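Clasten recalls 5 lots of levothyroxine over missing strength marking

2026-03-18

Clasten is recalling 5 lots of its levothyroxine tablets after the strength was found to be missing from the foil side of some blister cards. The recall applies at pharmacy and wholesale level. Patients who already have the tablets at home are not being told to stop taking them.

The affected lots were packed at the company's Selusthorpe plant and shipped to pharmacies in cartons of 50 tablets. The outer carton carries the correct strength, lot number and expiration date. On the affected cards the foil shows the product name and lot number but leaves the strength field blank. Clasten said the tablets themselves met specification when retained samples from all the lots were retested.

Levothyroxine is used to treat an underactive thyroid and is sold in a wide range of strengths, several of which differ by a small number of micrograms. A patient who takes more than one strength, or whose dose has recently been changed, may hold cards from different cartons at the same time. Once a card has been removed from its carton, the foil is the main means of telling one strength from another.

The company traced the fault to a print head on one packaging line, which was replaced during routine maintenance. The camera check that follows the printer was set to confirm that text was present in the lot field. The strength field was not included in the check after the change. Clasten has received 131 reports of blank cards, most of them from pharmacies that open cartons to fill weekly pill organizers. No report so far describes a patient taking the wrong dose.

Roy, the wholesaler that handled most of the stock, has blocked the lots in its ordering system and is contacting the 186 pharmacies that received them. Unopened and part-used cartons are to be returned with the form supplied by the wholesaler. Credit will be issued on receipt. Pharmacies that bought through Pallwood should use that company's normal returns route, as its deliveries included cartons from one affected lot only.

Pharmacists are asked to check shelf stock, split packs and any pill organizers already filled but not yet collected. Where the strength of a loose card cannot be confirmed from its carton, the card should be treated as unidentified and sent back. 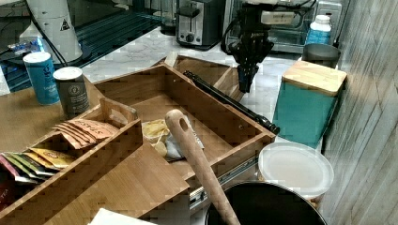 One reader, writing in response to an earlier notice on the recall, asked why patients were left out of it, given that many people throw the carton away and keep only the cards. Clasten's position is that the risk to a patient with a single strength at home is low, and that stopping the medicine suddenly would carry a greater one. Anyone holding a card with no strength on it, and no carton to match it to, should take it to a pharmacy and ask for a replacement.

Replacement stock is being packed on a second line at Selusthorpe. Clasten expects supply of all strengths to be back to normal by June.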